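5 September 2023

Barometer 1009 and falling at breakfast. Rain gauge read 4 mm, all of it overnight. Bled the radiator in the back room – mostly air, then brown water for 15 seconds, then clear. System pressure dropped slightly and was topped up at the filling loop. I last did this in April and will log the interval from now on.

Second coat on the window frames is postponed. The first coat is still soft at the lower joints, and the tin specifies a drying time that assumes warmer air than we have had. Arnar Bech thinks the primer was applied too thick. He may be right on the north side.

White tabletop, both pictures; the plate is in the second.
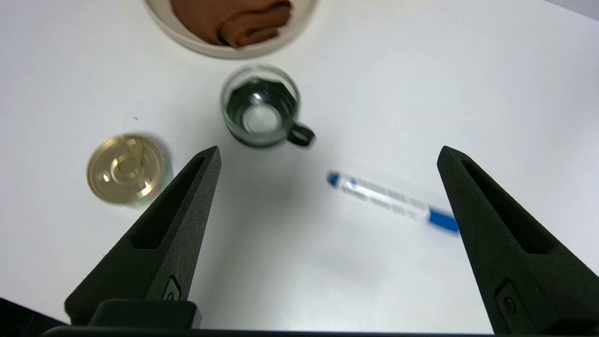
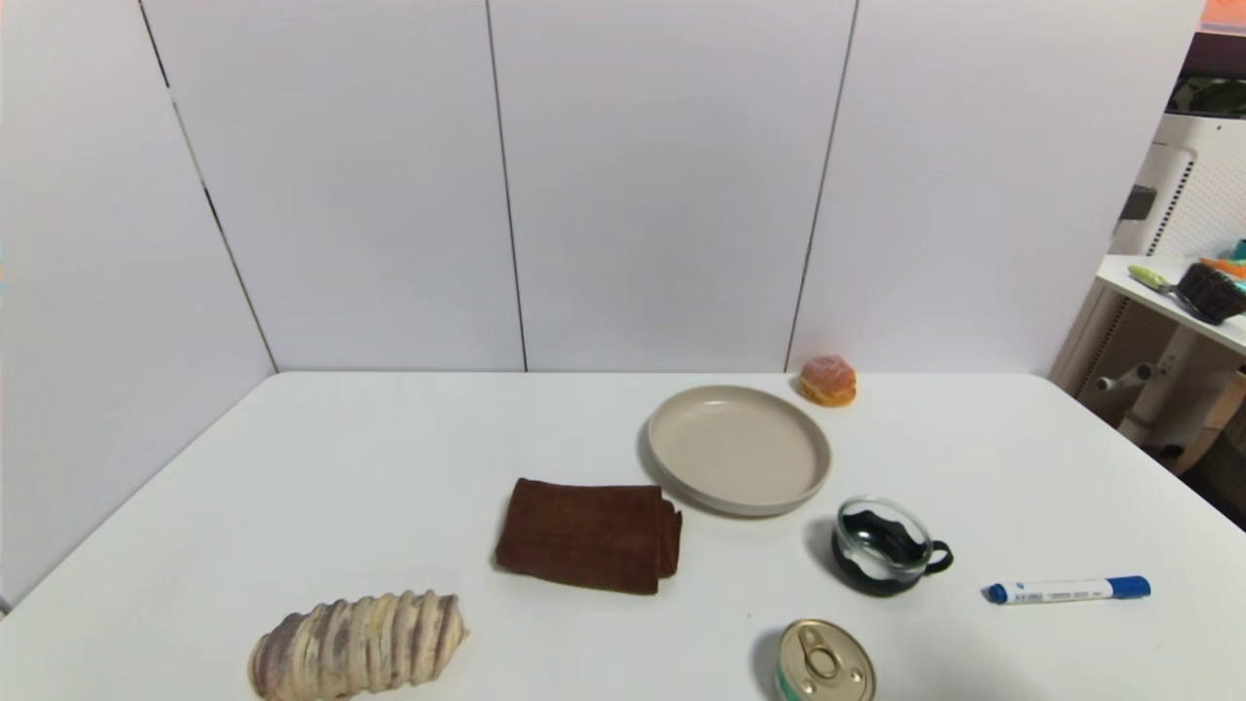
The white table. Metal can and pen in the first, beige plate toward the back in the second.

Letter from Debora Caputo in Cernitz. Her well is down again and she asks for my pump notes. Copied out the two pages on foot valves and will mail them tomorrow with the spare gasket.

Afternoon: walked to Nollcombe and back by the lower path. The left boot leaks at the welt. Zainab Adeyemi has a cobbler in Flestau who restitches by hand – price to be confirmed.

Barometer 1004 at nine. Moved the paint tins in from the porch.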